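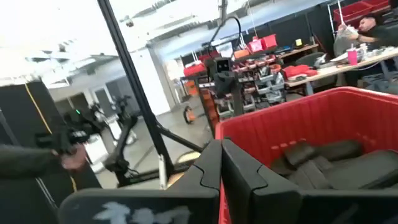 Shop floor rules > Working near arms

kettleworth
Posted December 17, 2025

Our new safety sheet comes into force in January. It says no hands within reach of any powered arm unless a second person is standing at the stop button. Any arm, any speed. We run two benches with small arms and I can't see how we get a day's work done like that. Does anyone really follow a rule this strict?

mudflap266
We tried it at the Tirport site. It lasted until the first busy week, then people signed the sheet and carried on as before. A rule that gets signed and ignored is worse than having no rule, if you ask me.

pell_902
Disagree. The arm doesn't care how busy your week is. If the rule is too hard to follow, change the work. Load the bins with the arm powered down and you don't need the second person at all.

mudflap266
Powered down means homing again every time somebody refills a bin. Have you timed that?

pell_902
Yes. It's slow. So is filling in an accident report.

kettleworth
The sheet came from Caputo, who wrote it for a plant with arms ten times the size of ours. I asked what test it was based on and got a link to a slide deck. They also want yellow floor lines, which I have no quarrel with, except that half our stuff is on wheels and the lines will be wrong in a month.

oddsocket
We paid Clistodard 4,000 for a review and most of it was copied from the arm's own manual. The useful part was one page: slow speed whenever a person is at the bench, parts bins kept on the far side from the walkway, cables off the floor. I'd start there and skip the rest.

mudflap266
Slow speed still pinches.

oddsocket
Sure. Did you measure the force at the fingers or are you guessing?

mudflap266
Guessing -- same as whoever wrote the sheet.

tarn_bell
Used to work under the Astach rules, which were close to this. The second person was always looking at a phone. I'd want a hold-to-run switch before I'd want a bored coworker.

kettleworth
Going to ask for the hold-to-run option in writing. Will post what they say, if they say anything.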